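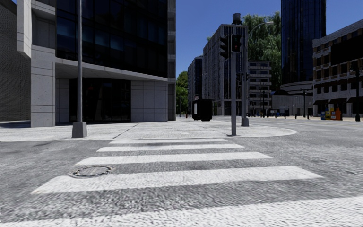 CALL FOR PARTICIPANTS: compare two sidewalk robot controllers (paid, simulator only)

Raltano, Carnegie office
Sign up by Friday, April 7, 2023

Short version, for people reading this on the bus. We need people to sit at a desk, drive a delivery robot through a simulated downtown, and tell us which of two controllers they would trust at a street corner. No robotics background needed. 3 sessions, $500 for the full set, paid at the end of the last one. Snacks. Parking behind the building.

Long version follows. Please read it before you write to us, half the emails last time asked things that were in the ad.

What we are comparing

Two controllers. One is Jaltell, our own, been in development for a while. The other is Fluvosley, which we license and which does the same job in a pretty different way. Both take a camera picture and a destination and decide how to steer and how fast to go. You are the remote operator. The controller drives, you watch, you step in when you think you should.

Jaltell tends to commit. Picks a line over the crossing, goes. Fluvosley re-plans all the time and you can feel it, small corrections, sometimes a pause right before the curb. Some of our staff can't stand the pause. Others find Jaltell pushy. We have argued about this for months and our opinions are no use anymore, we know both systems too well and we know which is which. So we want fresh people.

You will not be told which controller you have in a given run. Please don't try to guess out loud, the session leads get influenced too.

We also have two camera setups, a low one and a high one. Each controller gets run with each. The camera part matters to us almost as much as the controller part, we have to order hardware and so far the argument for the high mount is mostly that people like it.

What you will do

First session is training. You learn the desk: a gamepad, a stop button, a slider for confidence. Slider goes up when you feel fine about what the robot is doing, down when you don't. Keep a thumb on it. People forget the slider within minutes and then the session is not much use, so we will nag.

Second session is crossings. Only crossings, over and over. Waiting at a light, starting, getting over the paint and up onto the far side. You will see the same intersection from different corners and with the sun in different places. It is repetitive. If repetitive work makes you miserable this is a bad fit, no hard feelings.

Third session is mixed. Sidewalk driving, crossings, a few turns at corners, and at the end an interview with one of us. The interview is recorded, audio only.

Between runs you fill in a short form. What did it do, would you have done it, did you want to take over. Plain words are great. "It got too close to the pole" is a perfectly good answer. We do not want engineering language even if you have it.

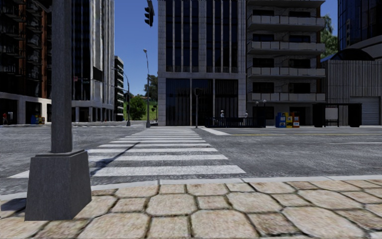

Crossings are where the two controllers come apart, so most of your time goes there. Starting position is up on the sidewalk facing the road and the robot has to find the crossing, line up, drop off the curb and go. Sounds easy. But look at what the camera has to work with: a lamp post at the curb with a long shadow that lands right across the white stripes, scuffed paint, and stripes that bunch up thinner and thinner the farther off they get. One controller may treat the shadow as an edge. Or it may not, that's the kind of thing we want you to watch for. Same with people. There is somebody in a white top over by the black railing, tiny from here, and we want to know at what point you noticed them and at what point you thought the robot should have. Say so on the slider or say so out loud, both get logged.

The light is the other thing. Controllers read the signals themselves but you have the stop button, and we care a lot about when people reach for it. Press it whenever you want. There is no penalty and no score. A participant who stops the robot constantly is telling us something and so is a participant who never does.

Who we are looking for

Adults, eighteen and up. Comfortable looking at a screen for a longish stretch with breaks. Glasses are fine. Able to use a gamepad with both hands, or ask us, we have a keyboard setup and a one-handed setup and can probably work something out.

We would especially like to hear from:
- people who have driven for a living, any vehicle
- crossing guards, transit workers, mail carriers
- people who walk most places and have opinions about intersections
- anyone who has never played a video game (yes really, the gamers are all signed up already)

You do NOT need a driver's license. You do not need to like robots. A couple of the most useful people in the last round disliked them quite a bit and their forms were the best written.

Who can't take part

Anyone working for Raltano or who has in the past two years. Anyone employed by a company that makes or sells delivery robots. Anyone who gets motion sick from screens, the low camera bounces a little at the curb and it does bother some people. If you aren't sure about that last one come in for the first session and see, you can leave any time and will be paid for it.

Where and when

Sessions are in person at the Carnegie office, ground floor, step-free entrance on the parking lot side. Mornings, afternoons and a few evening slots. You pick. The sessions have to be on separate days, we want you rested. All of them in April. Each one is a half day at most including breaks, the first is shorter.

If you have to cancel tell us the day before if you can. We will try to move you once. After that the slot goes to the waiting list, the desks are booked solid.

Pay

$500 for finishing everything. If you stop early we pay for the sessions you did, including the one you walked out of. No bonus for speed, no bonus for crossings completed, nothing depends on how the robot does. Check or bank transfer. You'll fill out a tax form on the first day so bring ID.

What happens to your data

We keep the gamepad input, slider, stop button presses, your forms and the interview audio. No video of you. Your name is kept on a seperate list from the results and the list is deleted after payments clear. The run logs stay, we need them. The plan is 1,000 logged crossings over the whole study, all participants together, split evenly over controllers and cameras. You will get a write-up afterward if you tick the box, a few pages, with the results whichever way they go. If Fluvosley wins then it wins and we have a long talk with our own developers.

You can ask us to pull your data until the study closes. Just write, no reason needed.

Things people asked last time

Is there a real robot? Not in this study. Everything is in the simulator. There is one in the hallway and you're welcome to look at it.

Can I bring my kid? Not into the session room, sorry. There's a waiting area but no one to watch them.

Do I have to talk while driving? It's encouraged. If you can't drive and talk then drive, and tell us after.

Will I hit something? Possibly. The simulator lets you. Reset takes a moment and we go again.

Can two of us from the same household sign up? Yes, but please don't compare notes until you have both finished. Book separate times.

Do I get to know which controller I liked? Yes, after the interview. Most people want to know.

Do I need to know the streets in the simulator? No. It's a made up downtown, tall buildings, intersections, lights. You'll know one corner of it very well by the end.

Also looking for: session lead, part time

While we are at it. We need one more person to run the desk side for the length of the study. You greet people, start the runs, swap the camera setup from the checklist, keep quiet while they drive (harder than it sounds), tidy up the notes the same day. Some typing. Patience with software that sometimes needs a restart. Experience with user studies or any sort of front desk work helps. Hourly pay, rate discussed on the phone, and you can't be a participant as well. Put SESSION LEAD in the subject line and attach a resume, one page is plenty, no cover letter.

How to sign up

Write to Hajar Amrani, study coordinator, through the contact form on the Raltano site. Pick "Controller study" from the menu, otherwise it goes to sales and sits there. Include:
- your name and how we can reach you in the daytime
- which days and times work
- what you do or did for work, one line
- whether you want the gamepad, keyboard or one-handed setup
- anything that would make the sessions easier for you

Hajar answers everyone, usually by the next working day. If you don't hear back check your spam folder and then write again, the form does eat a message now and then. We fill slots in the order people reply, apart from holding a few for the groups listed up top so that we dont end up with a room full of gamers.

Please pass this on to somebody who drives a bus.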